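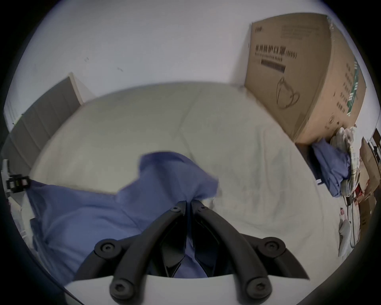

The Narine headboard at left, with a blue cloth on the bed.

Panuveo Narine Upholstered Bed, Gray
Reviewed 23 July 2019

I paid $360 for the Narine in February and have slept on it since. The listing had 1,609 ratings when I ordered, most of them written in the first week, and they don't say much about how a bed holds up. I have now had it long enough to say something about that.

It came in three boxes. The headboard was the heaviest and the best packed. One of the side rails had a small dent near the end, on the inside face, and I left it alone. Assembly took me most of an evening working alone. The instructions are drawings only and the step for the center support is printed upside down compared with the rest. Put the center support in before you tighten the side rails. I did it the other way and had to loosen everything again.

The headboard is gray with stitched vertical channels. I was between this one and the Mendoza, which has buttons, and I'm glad I skipped the buttons. The channels do collect dust. A soft brush on the vacuum gets most of it out if you go top to bottom, and I do that when I change the sheets. The padding is thin. It is fine for leaning back with a pillow, but without one you feel the board.
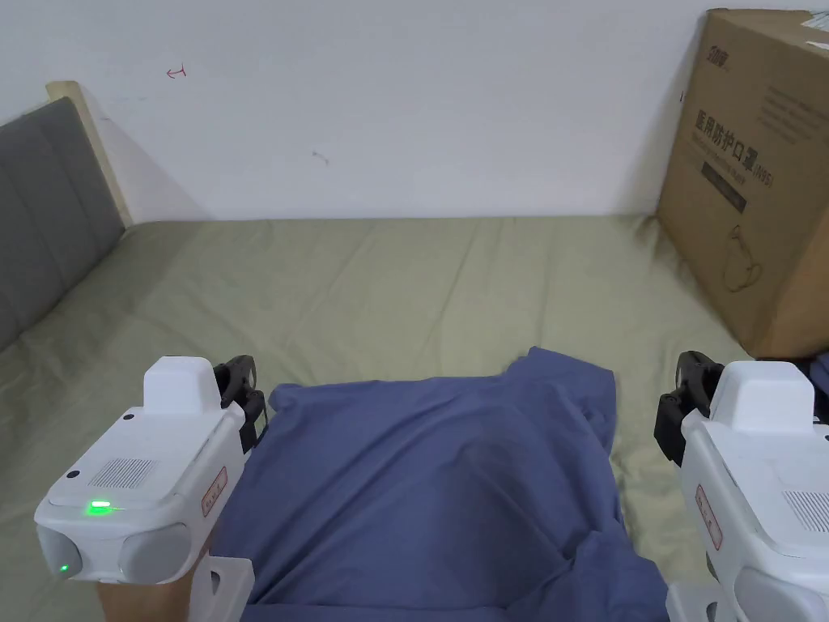

Headboard and sheet, with the wall behind the bed.

Clearance underneath is 14 inches, measured at the side rail. Regular under-bed bins fit with room to spare. The legs at the foot end are set back a little, so I don't hit my toes on them the way I did on my old Prosmont.

Noise: none for the first month, then a creak on the left side when sitting down. Tightening the two bolts that join the rail to the headboard fixed it. It came back once and I tightened them again.

The platform is big enough that I use it as a table for half of what I own. Laundry gets sorted there, cloths get folded there, and things on their way to storage tend to stay a while.
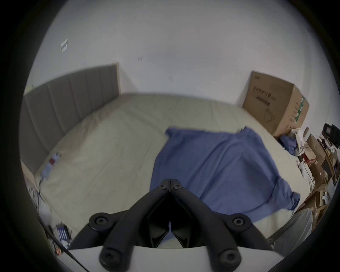
My one real complaint is mattress grip. There is nothing on the slats to hold a mattress in place, and mine moves toward the foot of the bed by an inch or so over a few weeks - enough to leave a gap at the headboard where a phone can drop through. I bought a roll of rubber shelf liner and laid strips across the slats. It moves less now.

I would buy it again at this price. At the regular price I would look at the Mendoza a second time, buttons or not.

Four stars out of five.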